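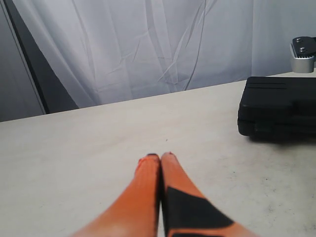
Figure 3. Wrist view at the start of a grasp trial.

4.2 Self-masking in the wrist stream

The Terkemard planner takes its free-space estimate from the wrist stream, so pixels belonging to the gripper must be removed before the depth update. A single color threshold is not enough. In Figure 3 the left finger is orange up to its dark tip, while the right one carries a large black patch that a hue test leaves unmasked - and the case on the table is black as well. We therefore project the finger model at the current joint reading and use color only to refine the contour. The mask is dilated by 2 pixels. On the Hovell set (2000 images, 299 held out for tuning) the projected mask removed the false obstacles produced by the threshold in all but the widest finger openings, which we treat in Section 4.3.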